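Chapter 4
Where Color Comes From

When my grandmother dyed Easter eggs, she saved onion skins in a paper sack behind the stove for weeks beforehand, and I remember being amazed that something so brown and papery could give such a deep, warm orange. I have been fond of dyes ever since, and I hope that by the end of this chapter you will be too!

People have been coloring cloth, food and skin for a very long time, mostly with whatever grew nearby. 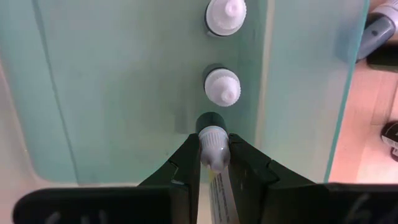
Roots, bark, berries and even insects went into the pot. In the hill town of Granalow, dyers kept a ledger of their recipes, and by the time the last shop closed it held 1,000 entries, of which 34 were for shades of yellow alone (they were fussy about yellow).

A dye and a pigment are easy to mix up, so let us take a moment over the difference. A dye dissolves in the liquid that carries it. A pigment stays as tiny solid grains, and if you leave it standing long enough the grains will usually settle.
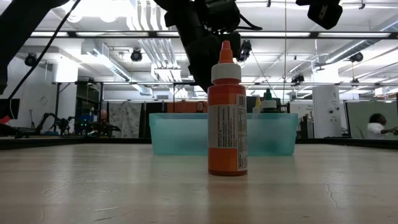
Most plant dyes also need a helper, called a mordant, to make them hold on to the cloth. Alum is the one you will meet most often. Damian Jasińska, who taught dyeing at Flivport, liked to have beginners color one strip of wool with alum and one without, then wash both on Thursday and hang them side by side in the window.
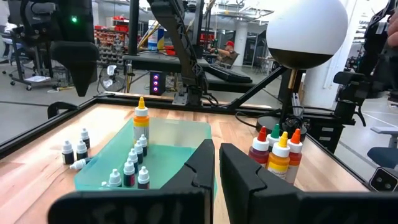 Why does a mordant help a dye stay in wool?
It forms a link with both the fiber and the dye, so the color is harder to wash out.

We will come back to alum in Section 4.2, after a look at the fibers themselves.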